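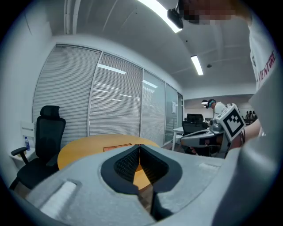

Home Workspaces, session 11: the chair, the table, the shelf
Handout, M. Zaki
Room 309
Updated 2020-12-26

Read before class. Bring the Plumlow sheet, filled in. Pencil is fine.

Recap from last time

Work spot = seat + surface + reach. Fix them in that order. Most people buy the surface first, then fight it for years. Seat first, always, even if the table is already there and you love it.

The seat

Mesh office chair, tall back, separate headrest. Common type, lots of you have one. Things to check:

Seat height. Feet flat, knees near level with hips. Set it with your shoes off if you work with your shoes off.
Back. Tall back only helps if you sit all the way in. Perching on the front edge = stool.
Headrest. For leaning back, reading, calls. Not for typing. If it pushes your head forward while you type, raise it or take it off.
Armrests. Padded is nice, height matters more. Too high and shoulders creep up. Too low and you lean. Also check if they hit the table edge when you pull in. Measure this at home, don't guess.

Mesh vs foam: we did this in week one, see the Besier notes. Short version, mesh is cooler, foam hides a bad shape for longer.

The surface

Round wooden table as a desk. Got a lot of questions on this so here goes.

Good: no corners to catch a hip on, easy to walk around, two people can sit at any angle, doubles for dinner. Wood is warm to the arm.

Bad: the edge curves away from you, so forearms get support in the middle and nothing at the elbows. No square corner to park a lamp or a stack of paper. Things drift to the center and stay there. Center of a round table is dead space for work, you have to get up off the chair to reach it.

What to do: pull the keyboard back from the edge a little so wrists land on wood. Pick one seat position and keep to it. Put the lamp across from your writing hand. Anything flat and boxy (mail, a carton, files) goes off the table before you start. A flat cardboard box on the far side takes up more room then you think, and it will still be there in December.

Sider exercise, in pairs: draw a circle for your table, mark where you sit, shade what you can touch with elbows at your sides. Then shade what you can touch with arms straight out. Everything outside both = storage, and storage doesn't belong on a desk.

The shelf

Small unit, low, against the wall. White ones look lighter in a tight room. Keep it behind or beside the chair. Behind is OK for things you need once or twice a day, bad for things you need every ten minutes (twisting). If it's behind you, turn the whole chair, not your back.

Lower ledge: water bottle, cap on. Keeping drinks off the work surface is the one rule I am strict about. Yes it is a longer reach. Fine. You get up more.
Upper: whatever you use daily. Papers standing, not piled.

Gap between chair back and shelf: enough to push back and stand without bumping. Try it, stand up fast, see what you hit.

Placement

Chair angled to the table is how most people leave it. Okay for getting in and out. Once seated, square up to your work. With a round table there's no edge to line up with so use the floor boards, or a strip of tape, or the window.

Homework

1. Plumlow sheet, page 2, your own chair and table. All measurments in inches.
2. One change that costs nothing. Write down what you moved and from where.
3. Maglaya reading, pages 20 to 39. Skip the part on standing desks, we do that later.

Quiz is short, covers seat and surface only. Shelf stuff will not be on it.

Office hours same as before, the door sticks, push.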